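Folton abre em junho as encomendas do serviço Wedonance de arrumação doméstica

A empresa Folton anuncia a abertura das encomendas do Wedonance, um serviço de aluguer de robô com dois braços para arrumar salas. O aparelho trabalha com almofadas, mantas e outros objetos macios – tarefas em que a força da garra precisa de ser bem regulada. O contrato mínimo é de 18 meses e a primeira série tem 40 unidades, com instalação incluída em Drumley. 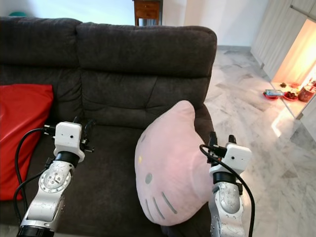 Para Ruairí Daly, o mais importante foi a instalação simples, e ele acrescenta que “uma tarde chegou para configurar a sala”. Daly pede ainda um manual mais curto.

A assistência técnica fica a cargo da Hendricks. Os pedidos fazem-se na página da Folton.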